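"Refurbished ist erst mal nur ein Wort"

Meinir Kneath zerlegt seit Jahren ausgemusterte Bürorechner und glaubt trotzdem kaum etwas von dem, was über deren zweites Leben erzählt wird. Ein Gespräch über Netzteile, Festplatten und Rechnungen, die zu glatt aufgehen.

Wer mit Meinir Kneath über Nachhaltigkeit reden will, muss sich auf Gegenfragen einstellen. Wie viele Jahre hält das Gerät noch? Wer hat das gemessen? Und wer bezahlt die Stunde, in der jemand die Kabel umlegt? Sie leitet bei Vass die Aufarbeitung, also den Teil des Betriebs, in dem sich entscheidet, ob ein Rechner wieder verkauft wird oder in Teilen weitergeht.

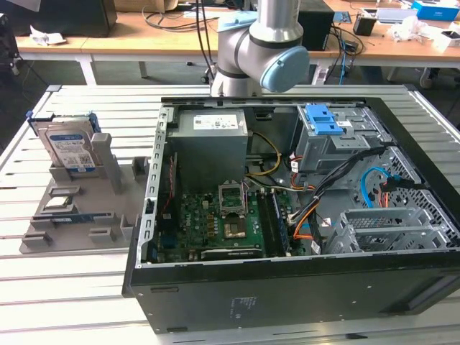
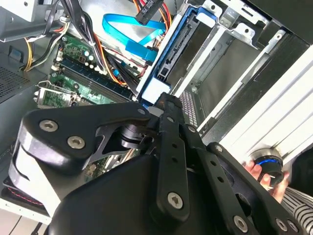
Offene Desktop-Gehäuse bei Vass, mit grüner Hauptplatine und abgeklapptem oder sichtbarem Prozessorhalter, Kabel in mehreren Farben.

"Die Leute denken, man macht den Deckel auf und weiß Bescheid", sagt Kneath. "Man weiß dann, wie viel Staub drin ist. Mehr nicht." Ein Mainboard könne tadellos aussehen und nach zwanzig Minuten unter Last aussteigen. Umgekehrt habe sie Platinen gehabt, die sie selbst nicht mehr angefasst hätte, und die liefen dann wochenlang durch. Auf den Augenschein gibt sie wenig, auf Prüfsiegel noch weniger.

Vor allem ein Siegel bringt sie in Fahrt. Der Händler Ollov, einer der Abnehmer, klebt auf jedes Gerät einen Punkt, der fünf Qualitätsstufen unterscheidet. Kneath hat nachgefragt, worin sich die zweite von der dritten unterscheidet. "Kratzer am Gehäuse. Im Ernst. Wie alt das Netzteil ist, kommt in der Einstufung gar nicht vor." Dabei sei das Netzteil das Teil, bei dem sie am ehesten nervös werde. Der Kunde merke davon erst etwas, wenn es unter dem Schreibtisch riecht.

17 Minuten sind bei Vass für das Zerlegen eines Towers vorgesehen. Die Zahl stammt aus einer Kalkulation vom vergangenen Juni, und Kneath hält sie für Wunschdenken. Ein Gehäuse mit Schnellverschlüssen am Laufwerkskäfig schaffe man in der Zeit, ein älteres mit Schrauben an jeder Ecke nicht. "Und dann kommt der Speicherriegel, der sich nicht lösen will, weil jemand ihn vor neun Jahren mit Gewalt reingedrückt hat. Den reiße ich nicht raus, nur damit die Tabelle stimmt."

Die Reihenfolge gibt sie trotzdem streng vor: erst die Festplatte, dann der Speicher, dann der Prozessor. Bei der Platte gehe es um die Daten, und da verstehe sie keinen Spaß. Sie habe Rechner aus einer Steuerkanzlei auf dem Tisch gehabt, angeblich gelöscht, und das Betriebssystem sei hochgefahren, mit Benutzernamen und allem. Seither wird bei Vass jedes Laufwerk ausgebaut und einzeln behandelt, egal was auf dem Lieferschein steht. Das kostet Zeit, die niemand extra vergütet.

Beim Prozessor ist sie vorsichtig aus einem anderen Grund. Liegen die Kontakte im Sockel frei, genügt ein Schraubendreher, der einem aus der Hand rutscht. "Verbogene Pins können Sie unter der Lupe zurückbiegen. Ich kann das auch. Ich würde den Rechner danach nur keinem mehr verkaufen, den ich wiedersehen muss."

Tanko Ojo, der bei Starnbridge den Einkauf gebrauchter Geräte verantwortet, sieht das gelassener. Er hat Vass zuletzt einen Posten von 410 Rechnern vermittelt, alle aus einer Behörde, alle dasselbe Baujahr. "Bei so einem Posten lernen Sie das Modell kennen, und dann geht es schnell", sagt er. "Meinir rechnet immer mit dem schlimmsten Gerät. Ich rechne mit dem Durchschnitt." In der Bilanz an den Auftraggeber standen am Ende 400 wieder einsatzfähige Rechner.

Kneath lacht kurz, als sie die Zahl hört. "Einsatzfähig heißt, sie gehen an." Ob sie in zwei Jahren noch angehen, habe bisher niemand nachverfolgt. Sie hat vorgeschlagen, eine Stichprobe der verkauften Geräte nach zwölf Monaten zurückzuholen und noch einmal zu messen. Ojo fand die Idee gut und zu teuer — in dieser Reihenfolge. Eine Antwort von Ollov steht aus.

Warum macht sie den Job dann? Sie überlegt eine Weile. Ein Tower sei eben noch ein Gerät, das man aufbekomme, mit Steckern, die man abziehen könne, und Kabeln, die irgendwo anfangen und irgendwo aufhören. Bei den flachen Notebooks, die inzwischen aus Cukow angeliefert werden, sei der Speicher verlötet und der Akku verklebt. "Da schreibt dann auch einer 'refurbished' drauf. Was hat er gemacht? Den Bildschirm abgewischt."

Für den eigenen Schreibtisch hat sie übrigens einen gebrauchten Rechner gekauft, bei Vass, zum Mitarbeiterpreis. Das Netzteil hat sie vorher ausgetauscht.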